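FOR IMMEDIATE RELEASE

Grillow Toy Library to Open a Second Lending Room in Clunness

TARNOVBY, 2022-05-03 - Grillow Toy Library, which has been lending toys, puzzles and games to families in Tarnovby since it opened its doors on Mill Lane, is very happy to announce that it will open a second lending room in the neighboring town of Clunness this summer. The new room will be on the ground floor of the former post office on Station Street, next to the bakery, and will work in just the same way as the one so many local families already know: you come in, you have a look around, your child picks something out, and you take it home and bring it back when everyone has had enough of it.

The opening has been made possible by a gift from Vass, the family-owned shelving maker, which is paying for the first stretch of rent and is also fitting out the room with low open shelves, a returns counter and a long bench by the window where parents can sit down with a stroller beside them and not be in anybody's way. Anyone who has tried to return a wooden train set on a rainy Saturday with a baby on one arm will know what that bench is worth!

"We have been talking about Clunness for a long time, and every time we talked about it we ended up sighing and putting the kettle on," said Gizella Erdős, director of Grillow Toy Library. "Families were taking the bus over to us with a big bag, and then taking the bus home again with a bigger one, and we kept thinking there must be a kinder way to do this. Then Vass called, and I am afraid I made them repeat the whole thing so I could be sure I'd heard right."

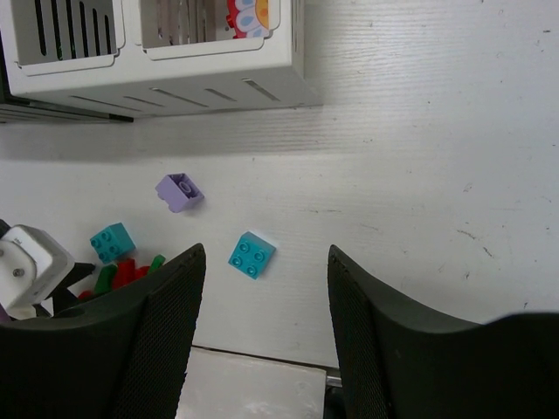
The library finished its yearly stock check in April, and the results went a long way toward convincing the board that the time was right. Members borrowed toys 1,968 times over the past year, the busiest year Grillow has had, and more than 100 families are now on the books. Building bricks and construction sets were the most borrowed group by a good margin, followed by puzzles, pretend kitchens and musical instruments, with ride-on toys doing very well in the warmer months and then, as you would expect, spending the winter in the back room.

Families pay a small yearly fee to join, and the board has decided to leave that fee as it is. One membership card will work in both rooms. A toy borrowed in Tarnovby can be handed back in Clunness and the other way around, and a van run between the towns each Thursday will carry anything that has been asked for at one counter and is sitting on a shelf at the other. Members who find the fee hard to manage in a given year can speak to anyone at the counter about the sponsored cards, which look exactly like all the other cards and work exactly like them too.

The Clunness room will open with a focus on the under-sevens, the age group that makes up most of the borrowing. There will be a good supply of large chunky bricks for small hands, shape sorters, stacking toys, picture dominoes, hand puppets, simple board games and a shelf of what the library calls "quiet bags," cloth bags packed with small things to do on a train ride or in a waiting room. Older children have not been forgotten, and a shelf of strategy games, marble runs and science kits will be brought over from Tarnovby once the room has settled in and the staff have learned what local families are asking for.
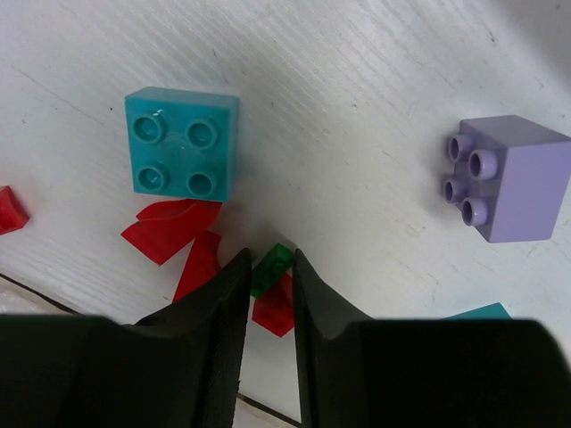 Cleaning is the thing new members ask about most, and Grillow is always pleased to talk about it. Each toy is checked when it comes back, washed or wiped down according to what it is made of, and left to dry fully before it goes out again. Soft toys and dress-up clothes go through the laundry. Puzzles are put together on the back table before they are shelved, which takes time but means that a child who borrows a puzzle of a farmyard will get the whole farmyard, including the goose. Missing pieces are a fact of life, and families are never charged for them. There is a jar on the counter for stray parts that turn up under sofas months later, and a surprising number of them do find their way home.

Sets with many parts are kept together with a picture card showing what belongs inside, so that even a fairly young child can help with packing up. The cards were drawn by Csaba Vida, who looks after the collection and who will be splitting his week between the two towns.

"Children like putting things away a great deal more than we give them credit for, as long as they can see where the things go," said Vida. "I've watched a three-year-old sort a whole set of bricks by color while her father was still looking for his car keys. She wouldn't leave until it was done, either, and he was very patient about it. We try to make the sets so that there's a bit of play in the tidying."

The Clunness room will also host a play morning every Wednesday, open to members and non-members alike, with coffee for the grown-ups and a rug full of toys for everybody else. In Tarnovby the play mornings have grown into something of a meeting place, especially for parents who are new to town and for grandparents who have the children during the week. Friendships have been made over the rug, and so, we are told, has at least one carpool and a very good recipe for plum dumplings. Grillow hopes that something similar will take root on Station Street, and will gladly leave it to the people of Clunness to decide what it looks like.

Before the doors open there is a toy drive, and this is where readers can be a real help. The library is looking for good, complete, well-loved toys that a family has outgrown. Building sets are welcome even when the box has long since disappeared, and so are mixed tubs of bricks, which Csaba will happily sort himself. Wooden toys, games with all their pieces, dolls and doll furniture, toy vehicles and children's instruments are all wanted. The library cannot take anything with a frayed cord, a cracked battery cover or a recall notice against it, and it has quite enough teddy bears for now, thank you very much.

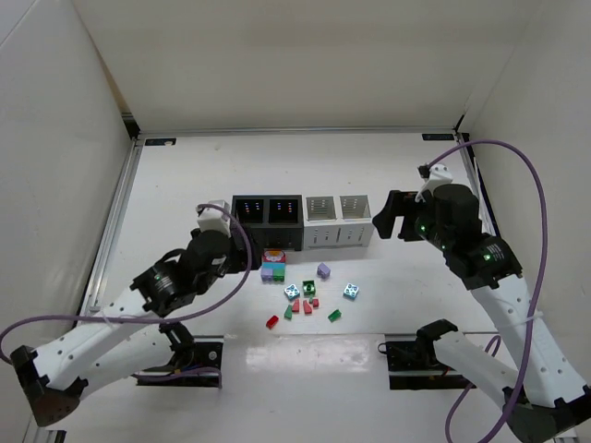 Kamala Menon said she had been bringing her twins to the Tarnovby room since before they could walk, and that the thing she valued most was being able to find out what they liked without filling the house. They had begged for a play kitchen, she said, borrowed one, loved it dearly and forgotten all about it, while a plain set of bricks had been renewed so often that she finally asked for one for their birthday. She added that she would be donating the bricks she had grown up with herself to the Clunness drive, "once my mother agrees to part with them, and that may take a couple of phone calls."

Vass, for its part, has had a soft spot for the library for years. The company's workshop is a short walk from Mill Lane, and a number of its employees are members. Gergely Katona, managing director of Vass, said the decision to support the second room had been an easy one.

"My own children borrowed a wooden crane from Grillow when they were little, and we renewed it so many times that I think people began to assume it was ours," said Katona. "When Gizella's team showed me how far some families were traveling, it seemed to me that we had the shelves, and we had the tools, and we really ought to get on with it. The people in the workshop have enjoyed this job enormously. There was quite a bit of discussion about how high a toddler can reach, and several toddlers were brought in to settle the matter."

The shelves have been built with rounded corners and with the lowest level close to the floor, so that children can choose for themselves. The counter has a step in front of it for the same reason, and a child who would like to hand over the card and say what they are borrowing is always encouraged to do it, however long the line may be.

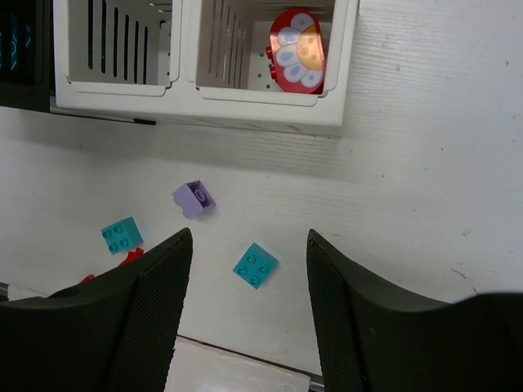 A flower-print block in a two-compartment storage organizer.

Toys for the drive can be dropped off at the Mill Lane counter during normal opening hours, or left with the bakery on Station Street, whose owner, Uriel Ojeda, has kindly offered his storeroom until the lending room has its keys. Donors are asked to put small parts in a closed bag or tub and, if they can, to tuck in a note saying what the set is and whether anything is missing. A note about who played with it and what it was called at home is not needed in the least, but the staff do love to read them.

Families in Clunness who would like to join ahead of the opening can sign up now at the Tarnovby counter or by phone, and their cards will be waiting for them on the first day. The opening day itself will be announced as soon as the painting is finished and the floor has been laid. There will be music and a table of bricks for anyone who cares to sit down and build something, and Uriel has promised rolls.

About Grillow Toy Library
Grillow Toy Library lends toys, puzzles and games to families with children of all ages from its lending room on Mill Lane, Tarnovby. It is paid for by membership fees, donations and the support of local businesses. Schools, day cares and child minders may join on a group card.

About Vass
Vass is a family-owned maker of shelving and storage furniture for shops, schools and homes, based in Tarnovby.

Press contact
Gizella Erdős, Director
Grillow Toy Library, Mill Lane, Tarnovby

2 shares
2 comments

Related news
Play mornings move to the larger room for spring
What to do with a puzzle that has lost a piece
Quiet bags now available for weekend trips
Thank you to everyone who came to our mending afternoon
Group cards for day cares: how they work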